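Boletim interno da Matos: arrumação e bancadas

Revisão das caixas abertas na bancada verde

A partir de setembro, os recipientes redondos de uso corrente deixam de ser guardados na gaveta inferior e passam a ficar em caixa aberta sobre a bancada. A alteração foi proposta por Waltraud Bühler depois do inventário da sala Billum, que registou 954 recipientes, dos quais 399 sem posição atribuída. A gaveta mantém-se apenas para reservas fechadas.

A caixa adotada é preta, baixa e sem tampa, com o fundo coberto por um painel branco liso. O painel tem duas funções: dá uma base plana e facilita a leitura de resíduos entre os recipientes. Deve ser retirado e limpo com pano húmido no fim de cada semana. Painéis riscados são trocados no armazém Prerkcombe, com a referência 2554.

Dentro da caixa, os recipientes ficam de pé, com a face do disco para cima, numa fila folgada da esquerda para a direita. Convém deixar entre eles espaço suficiente para a pega, sobretudo junto às paredes laterais, onde a altura do rebordo limita o acesso. As anotações escrevem-se na face superior, a caneta de ponta fina, e incluem data de abertura e rubrica.

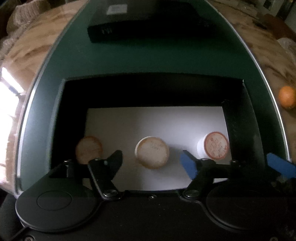
Posição na bancada

A caixa aberta ocupa o meio do tampo. As caixas pretas fechadas ficam atrás, deitadas, com o lado comprido voltado para quem trabalha e a etiqueta branca na face superior. Não se empilha nada sobre a etiqueta. As orlas metálicas do tampo ficam livres em toda a extensão.

Reposição

Os recipientes vazios seguem para o carro da Wirkivden, que faz a recolha a cada 7 dias. Quem retirar o último de uma fila preenche a ficha de reposição antes de sair da sala. As fichas antigas continuam válidas até se esgotarem. Pedidos de caixas adicionais são dirigidos a Waltraud Bühler, com indicação da bancada e do diâmetro dos recipientes a guardar.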